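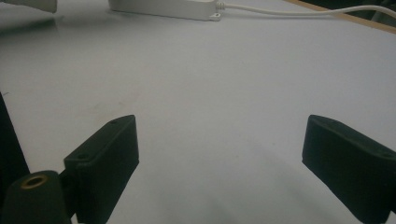
I have been fighting with the cords on my craft table for as long as I've had the table, and this winter I finally sorted it out in a way that has stuck. The whole trick (if you can call it a trick) is that the power strip gets placed first and everything else gets placed around it. I used to do it the other way, setting up my sewing machine and my lamp and my glue gun wherever I felt like it and then shoving the strip into whatever gap was left. With a bare white top like this one you've got a clean slate, and you can put the strip and its cord way off at the far side and see right away how much working room you get back. I was shocked at how much that was!

What follows is what I do now. It takes me about 10 minutes when I'm not chatting on the phone, and you don't need to buy much.

What you'll need

A power strip in good shape
Hook-and-loop cord ties (I like the Fikance ones, they're soft and don't leave marks)
Removable mounting strips, or a stick-on holder made for power strips
A roll of painter's tape
A damp cloth and a dry cloth
A pencil

Step 1. Unplug the strip and clear the table

Take the plug out of the wall before you do anything else. Then everything comes off the table, and I do mean everything, including the mug of pens you think isn't in the way. I pile mine on the bed, which gives me a good reason to finish before bedtime.

Step 2. Wipe it down

A white matte top shows every little smudge, and glue residue loves to hide where you set your elbows. I go over mine with the damp cloth first and then the dry one. If you plan to stick anything down, give the surface a good long while to dry, because adhesive on a damp surface lets go at the worst moment. Ask me how I know. My first holder came off in the middle of a hem.
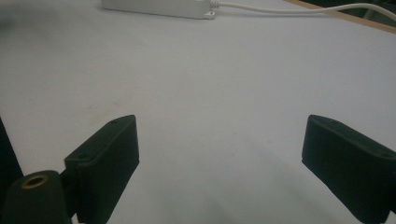 Plenty of white tabletop to plan on.

Step 3. Mark your elbow zone

My friend Estrella Jaramillo taught me this one and I use it for every table in the house now. Sit down in your regular chair, put both forearms on the table the way you do when you're really working, and swing them out to the sides. Wherever your arms travel, that's the elbow zone, and no cord gets to live there. Run a bit of painter's tape along the outer edge of it so you don't forget when you stand up.

Mine turned out a lot wider on the right. I'm right-handed and I guess I flap.

Step 4. Look the strip over

While it's unplugged, run your fingers along the whole cord. You're feeling for nicks, flat spots, or anywhere the outside has gone stiff or cracked. Check where the cord goes into the strip too, since that bit takes all the bending. If you find brown marks near an outlet, or a plug fits so loosely that it droops, get a new strip. I kept a bad one going for years out of pure stubbornness and I'm a little ashamed of it.

Dust the outlets with a dry brush while you're there. No wet cloth on this part, please.

Step 5. Try it in a few spots

Don't stick anything yet! Set the strip down loose and try it at the back edge, then at the left, then at the right. Turn it on a diagonal if you have chunky plugs, because sometimes an angle gives the big ones room to stick out without hitting the wall. Sit down each time and reach for it. You want to be able to hit the switch or pull a plug without leaning over your work.

I tried 3 spots before I was happy. The winner was the back left, with the cord heading straight off the back of the table.

Step 6. Run the cord off the back

The cord should leave the table by the shortest way that stays out of your elbow zone. Over the back edge is best for most people. Let it hang with a little slack in it, never pulled tight like a guitar string, and never pinched between the table and the wall. When I push my table back now I hold the cord up with one hand until I can see it's free.

If you've got extra length, fold it in big lazy loops and put one tie around the middle. Big loops, not a tight little bundle. And keep it out from under the rug, please, even if it looks nicer that way.

Step 7. Fasten it down

Mark the ends of the strip lightly with your pencil, then follow the directions on your mounting strips or holder. Mine is a Skovenari holder and it wanted a full minute of pressing. I leave it overnight before I put any weight on it. Make sure you aren't covering the switch or a vent, and don't go wrapping tape around the strip itself.

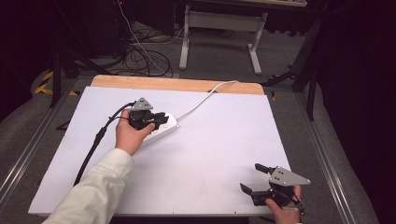

Can I plug a second power strip into the first one if I run out of outlets?
Please don't, they aren't meant to be chained together and it's easy to overload them. Get one longer strip with enough outlets, or have another wall outlet put in.

Step 8. Plug things in by how often you use them

The thing you unplug the most goes closest to you. For me that's the glue gun, then the lamp, then the sewing machine, which stays put. My little iron goes directly into the wall. Anything that gets seriously hot and pulls a lot of power should do the same, and a space heater should never be on a strip at all.

Label your plugs if they all look alike. Marion Crichton from my quilting group writes on scraps of painter's tape folded over the cord, and I stole that right away. Much nicer than yanking out the lamp when you wanted the charger and sitting there in the dark with a needle in your hand.

Then bring your stuff back from the bed, a few things at a time. I left the mug of pens out for a week to see if I missed it, and I did, so it's back.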